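Progress report, second half of the grant
Maltbridge Community Repair and Reuse, kitchen and household strand
For: Jisa Fund, small grants desk

Short version first as I know you have a pile of these. Repair sessions running twice a month as agreed. Spend on track apart from the electrical testing, see below. The Bekia estate pickup is behind. The lending shelf is ahead. One thing we need a decision on before May, at the end.

Sessions

Repair sessions have carried on through the winter in the Maltbridge hall, mornings, ten till one. 276 items through the door since the last report. Kettles and lamps mostly, then toasters, then a long tail of radios, hairdryers, a bread maker, a sewing machine that came back three times. Fewer clothes than we planned for. We had set aside a whole table for mending and most mornings it ended up as overflow for the electrical side, so from the spring we will run clothes as its own afternoon session and see if people come for that.

Waiting time was the main complaint on the feedback slips. People turned up at ten and were still there at half twelve with a cup of tea going cold. We have moved to booked slots, with a short walk-in queue kept for small jobs (plugs, fuses, loose handles). Slips much better after that. Still get the odd grumble from people who did not see the notice, we need a bigger notice.

Success rate is harder to give you than I would like. The log sheet had "fixed", "not fixed" and "advice", and helpers used "advice" for all sorts, including things that were going home with a part on order. Sheet now redone with a fourth box. Next report will have proper figures, this one would only be a guess so I have left it out.

Training

Both rounds of the basic electrical safety course done. The trainer was good, bit fast in the first round, slower in the second after we asked. Everyone who started the second round finished it. We had a spare place and offered it to the Bekia tenants' group, who took it gladly and have since asked for a session of there own.

The written guide is drafted. It covers the usual counter-top things one by one: how to unplug and check a lead, where crumbs and limescale build up, what not to open at home under any circumstances. Plain words, big type, one item to a page. We tried it on people in the queue and they wanted less reading and more on what a part is likely to cost. Second draft has a cost line on each page. Print run of 1,000 quoted by Nurmi, inside budget if we stay with one colour and staples. Proof to follow.
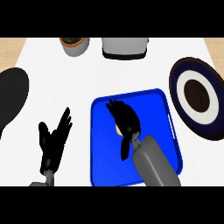 Counter-top items: potted plant and toaster-style appliance, rendered view.

Lending shelf

This has gone better than anyone expected when we wrote the bid. The idea was a modest shelf of things people use a few times a year, so they would not need to buy one. 50 households signed up. Carpet cleaner is never in. The wallpaper steamer likewise until about Christmas, then nobody wanted it. Preserving pans went out all through the autumn and came back clean, with a jar of chutney in one of them.

Losses small. A drill has gone missing, borrower has moved and the phone number does not work. We have replaced it out of the contingency line and now ask for a second contact. Deposits were discussed again and we are still against, the people who most need to borrow would be the ones put off.

Storage is the pinch. The cupboard we have is full and damp at the back. Put a moisture trap in, helps a bit. Nurmi have a dry lock-up behind the print shop that they would let us have at a low rent, no steps, parking outside. Would need shelving.

Bekia estate pickup

Behind, as I said in the phone call. The plan was a monthly round collecting broken small appliances from people who cannot carry them to the hall. The van we were going to share was sold in the autumn. We managed 2 rounds with a hired one and the cost per item was silly. Both rounds were well used though, so the need is there. Looking at a cargo trike and also at a drop-off cage in the estate laundry room. The cage is cheaper and the housing office has said yes in principle, waiting for it in writing.

Money

Hall hire, training, consumables all within a few pounds of the profile. Electrical testing over, as the tester needed recalibrating and the first quote was wrong. Transport well under for the reason above. Overall we are slightly under. Full sheet attached to the covering email, the tab marked "actuals" is the right one, please ignore the tab before it.

Risks

Hall roof. Works are planned for the summer and we may lose the main room for several weeks. The school canteen is a possible fallback, but not enough sockets.
Helper numbers. Fine at present, thin over the holidays.
Parts prices. Heating elements have gone up again.

Decision needed

Can we move the unspent transport money accross to storage, to cover rent and shelving at the Nurmi lock-up for the rest of the grant? No change to the total. The lock-up will not be held past the end of April so a yes or no by email before then would be a great help. If it is a no, the shelf stays where it is and we stop taking new sign-ups.

Next report due at the end of the grant. Guide will be out by then and the new log sheet will have been in use long enough to say something.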